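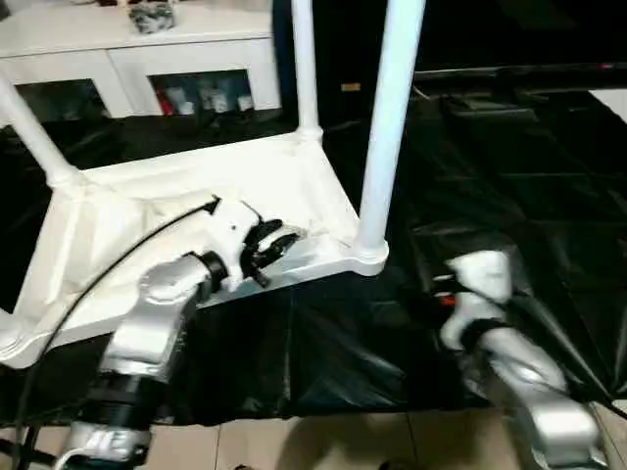 A white plastic shelf unit, lower tier and legs.

Datasets > Household > Plimov
March, by Tamara Kobzar
4 min read

Plimov: a data card for people's notes on tidying and storage

Plimov is a collection of 800 short written notes in which people explain where they keep things at home and why they keep them there. It grew out of a newsletter I used to write called Trendska, where I once asked readers how they decided what went on the bottom shelf, and the replies were so much longer and so much more heartfelt than I had expected that I began saving them (with permission, of course!) in a proper folder.

What is in it

Each note is one row in a plain CSV file. The columns are:

note_id, a number with no meaning beyond being different from the others
room, as the writer named it, so you will find "back kitchen", "the cold room" and "Mum's room" alongside the usual ones
furniture, again in the writer's own words
note, the text itself
split, either main or held_back

The held_back part has 200 notes and the rest are in main. I would be grateful if you left the held_back notes alone until you have finished fiddling with whatever you are building, but I can't stop you, and if you only want to sit down with a cup of tea and read them then please read the lot.

How the notes were gathered

Most came by email. Another 40 were handwritten and typed up by me over one long Saturday, and I have kept the spelling as it was, including a very nice "cubbard" that I couldn't bring myself to change. Names of people, streets and schools were taken out by hand. Pets kept their names.

Habte, the little tagging script in the tools folder, fills in the furniture column by looking for common words. It does well with shelves, racks and wardrobes and rather badly with anything regional, so a "press" may well come out as a machine for flattening trousers. Corrections are very welcome.

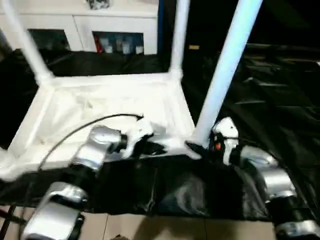 Can I use the furniture column to compare plastic shelving with wooden shelving?
Only in a limited way, as plenty of writers never mention the material. Search the note column for the words you want and treat a missing mention as unknown.

Known gaps

The writers were newsletter readers first, which means they like writing about cupboards. People who find the whole business dull are hardly in here at all. There is a great deal about kitchens and very little about garages, and sheds barely get a look in, which saddens me. All the notes are in English, though several slip into another language for the name of a dish or a basket, and those words have been left in place.

Versions

The first release was named Edari and had a fault where commas inside a note split the row in two. If your copy has a column called extra, you have that one, so please download it again.

Licence and contact

Free for study, teaching and personal use, with a mention of Plimov somewhere sensible. Write to me through the project page if a note is yours and you would like it removed, and I'll take it out of the next release.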